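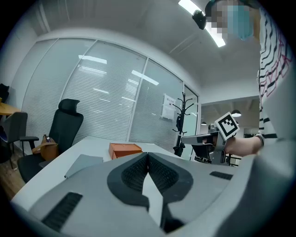

Stelios Stefanou
@stelios_benchnotes

1/ Storage box test, week two. Same question as last week: which lidded boxes close squarely when you put the lid on one-handed, and which ones need a second hand to line up the corners.

2/ Setup. White table, one box at a time, lying flat. The orange rectangular one is the reference. I keep the rest of the surface as clear as I can, although a thin gray slab tends to end up near the front edge and stay there.

3/ The lid offset is the number I care about. Seat one short side first, let the other side drop, then measure the overhang at the far corner. Anything over 2 mm goes down as a miss. No nudging afterward.

4/ Orange box, 100 closures: 93 inside the limit. The seven misses were all at the same corner. I turned the box end for end and the misses moved with it, so it's the box and not the table.

5/ Tried the Urio box next. Deeper lid, softer walls. It closes fine when full and badly when empty – the walls bow inward and the lid rides up on one side. Put a folded towel in it and the problem goes away.

6/ The Pendomen has a lip on the lid that is supposed to guide it down. The lip catches on the rim if you come in at any angle at all. Best approach is straight down from above, which is awkward if you're seated. Stand up for that one.

7/ Table height matters more than I expected. At sitting height you push the lid away from you and it lands long. At standing height it lands short. I now do everything standing and note it in the log.

8/ Yến Sầm asked whether a lid left slightly offset does any harm. For paper, no. For anything you plan to stack, yes. The upper box sits on the high edge and the stack leans. Two boxes is tolerable. I wouldn't go to four.

9/ She also asked about labels. Short side, lower half, never on the lid. Lids get swapped between boxes of the same size and then the label is wrong.

10/ Running total since July is 3,546 closures across all boxes. The spreadsheet has columns for box, fill, table height, which side was seated first and final overhang. Fill was added late, so the early rows are blank there.

11/ Next up is the Worusier with the hinged lid. It can't be offset in the same way, so I'll measure the gap at the latch side instead. Those figures get their own tab – they don't compare with the loose lids.

12/ If you have a box with a loose lid and a ruler, send me the inside depth of the lid and the overhang from ten closures. Empty box please, standing height, short side first.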